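Kuko README

Hi! Kuko is my little set of laundry notes, typed up as one plain text file. It has 200 rows, one per wash, and I kept it going at home in Dadthorpe until my old Boersma washer gave up (I miss that thing).

Each row has 7 columns: fabric, color, load size, detergent, temperature, spin speed, and how scratchy things felt once they were dry. Scratchiness goes from 1 to 4, and it's just my own hand deciding, so please don't build a thesis on it.

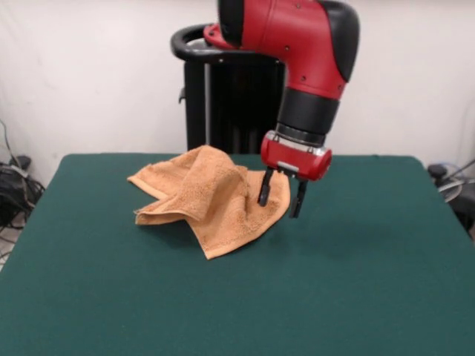 Crumpled terry towel on green felt.

Towels get 36 rows because they're what I care about most. If a cell is blank, I forgot to write it down. Plullia, the script in the same folder, skips blanks and prints averages by fabric. It's slow but it works on my laptop!

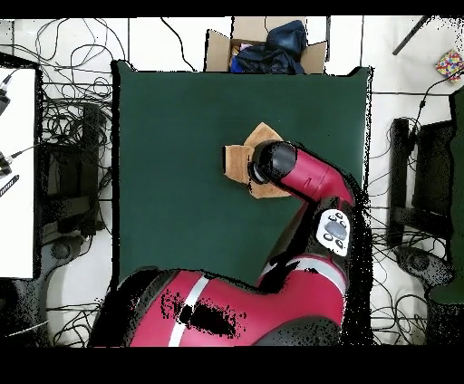
Tan cloth, folded, corners sticking out.

Known problems: "cream" and "beige" are the same color in the early rows, and I switched detergents in November without noting the day. Fixes are welcome, just keep the column order.

Use it for whatever you like. Last edited September 30, 2023.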